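New good-practice code sets out how tabletop robot arms should be run

10 Apr 2019

A code of practice for small robot arms used in teaching and test rooms has been published by Ellura, the members' body for automation users, after a trial at sites in Zandberg and Moynihan.

The code covers arms that work at a table and pick up light objects with a two-fingered gripper. It does not cover arms behind fencing on a production line, which members are told to run under the rules they already have. It is free to download and runs to 16 pages, including a checklist meant to be pinned up beside the arm.

Ellura said members had been asking for something of the kind for a long time. Arms of this size are now bought by colleges, small workshops and research groups who have no safety officer of their own, and the existing guidance was written with much larger machines in mind. Many sites had drawn up house rules, and these did not always agree with one another.

The first part of the code deals with the table. The arm must be fixed to something that cannot shift, and the work surface should be plain, pale and free of glare where a camera is being used. Anything that is not part of the task has to be taken off before the arm is switched on. Drinks are banned from the table at all times, as are phones, keys and loose paper.

A clear space of 600 mm is to be kept on any side where people walk past. Where a room is too small for that, the code allows a low screen instead, as long as the person running the arm can still see all of the table from where they sit. If the table stands against a wall, the arm's reach has to be limited in software so that it stops short of it.

The second part is on speed. Ellura has set a top speed of 400 mm per second at the gripper whenever somebody is within reach, and 800 mm per second when the space around the table is clear. Both figures are lower than most makers allow. The working group looked at letting each site choose its own limit but decided against it, on the grounds that staff and students often move between rooms and should find the same setting in each.

The limits have to be set in the controller and protected by a password. A note on the wall asking people to go slowly will not be enough. After any software update the limits must be checked again before the arm is used, and the check written in the log.

Grippers get a section to themselves. Printed fingers are allowed, but they must be looked over for cracks at the start of each day and replaced if there is any doubt. Spare fingers should come from the same file and be made in the same material as the ones they replace. Fixings at the base of the finger are to be checked for tightness once a week. Where a camera is mounted near the gripper, its cable must be tied back so that it cannot catch at full turn of the wrist.

The code is also firm about what may be picked up. Household items, stationery and toys are all acceptable as test objects. Glass, blades, open liquids and anything under pressure are not. Pans and cups must be empty. Pens and markers have to be capped. Each site should keep a box of approved objects with a list inside the lid, and objects should go back in the box at the end of a session.

One point that drew a good deal of comment during the trial was the rule on reaching in. Under the code, nobody may put a hand on the table to move an object while the arm is live, even if it is standing still. The operator must press stop, wait for the light to change, move the object and then restart. Several sites in Moynihan said this slowed their work, particularly where objects have to be laid out afresh for every run. Ellura has kept the rule but now accepts a foot-operated stop, which leaves both hands free.

A second person does not have to be present for ordinary work. This is a change from the draft sent out in January, which asked for two people in the room at all times. Smaller members said they could not staff it. Two people are still needed the first time a new program is run and whenever a guard or screen has been taken away.

Sites will have to keep a log of stops, dropped objects and contact with the table or wall. Contact with a person must be reported to Ellura on the form at the back of the code, however light it was. The reports will be put together without site names and sent to all members once a year.

The Pristden training centre will run half-day courses for operators, with places going first to those who took part in the trial. The course includes a short practical test in which each person sets up a table, runs the daily checks and carries out a stop and restart. The certificate lasts for two years.

The code is voluntary for existing members. New members will be asked to follow it from the day they join, and any site that wants to host visitors while an arm is running will need to show a completed checklist first. Existing sites that do not meet the clear space rule can apply for extra time to rearrange their rooms.

Ellura is to look at the speed limits again once the first set of yearly reports is in. A separate code for arms mounted on moving bases is being drafted, and members who run such machines are invited to send in their current house rules. Comments on the new code can be sent through the members' page.

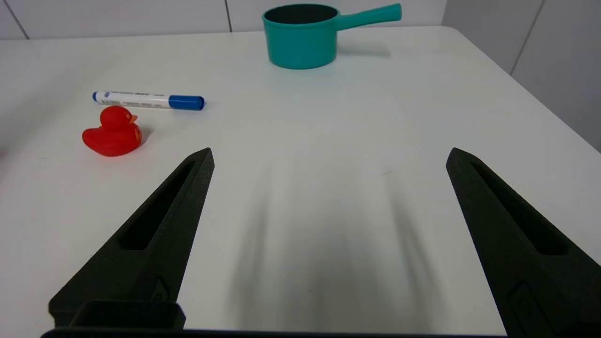
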